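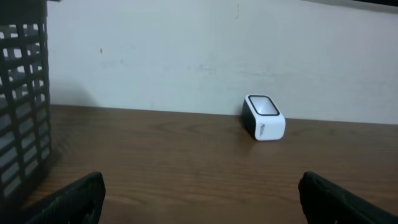

L'étude des matériaux commence par celle des surfaces, car c'est par elles que l'usager juge un ouvrage avant d'en connaître la structure. Le bois, matière orientée, en fournit le premier cas. Sur un plateau verni d'un brun moyen, le fil court pour l'essentiel à l'horizontale, entrecoupé de veines un peu plus sombres, et le vernis renvoie la lumière en un reflet doux. L'élève apprendra à distinguer ce qui relève de l'essence, du débit et de la finition.

## Chapitre 8. Le bois et ses finitions

Le présent chapitre traite des vernis, des huiles et des cires. Il s'appuie sur les relevés de l'atelier Biver, où Tayla Treloar a suivi pendant plus de 50 semaines le vieillissement de 168 éprouvettes.

**Notions abordées**

- fil, maille et figure du bois
- préparation du support et ponçage
- films durs et finitions pénétrantes

Les 2 premières sections supposent acquis le vocabulaire du débit. Le protocole Algate, employé pour les essais de rayure, est exposé en annexe.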